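The Long Flat Thing in the Middle of the Room

Our table came from Stikis, a furniture shop in Witville that closes at four and keeps its prices on little cards turned face down. I turned one over. It said 866. I turned it back, walked twice past the lamps, and bought the table anyway.

Oak was supposed to be the sensible choice. The one before it was glass, and showed every elbow. The pine one before that took the imprint of a tax return so faithfully you could have audited us from it. Oak, said the man at Stikis, forgives. He then sold me a tin of oil and a cloth, so it evidently doesn't forgive everything.

For the first month we used coasters. We had a rule about hot pans and another about homework. Friends ate soup with the posture of people being photographed for passports. By July the coasters had moved to a drawer, along with the cloth, and the table had started doing what tables do, which is collect the mail.

I have come to like looking at the grain more than I'd admit at a party. Pale oak is busy stuff once you get down near it, all stripes and slow waves, like a beach after the tide has gone out. My side of the family calls this relaxing. The other side asks whether I've opened the electric bill – it's on the table, under the seed catalog.

A repair shop called Erraji quoted me 125 to sand and refinish the top, should it ever come to that. I keep the quote with the mail. In the meantime I wipe along the grain with a damp cloth, dry it straight after, and leave the crumbs in the corners of the room for another day. 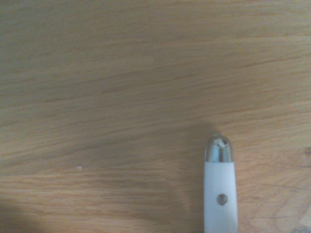 The oil, by the way, is still sealed. The tin says to apply it twice a year, and I fully intend to start in the fall.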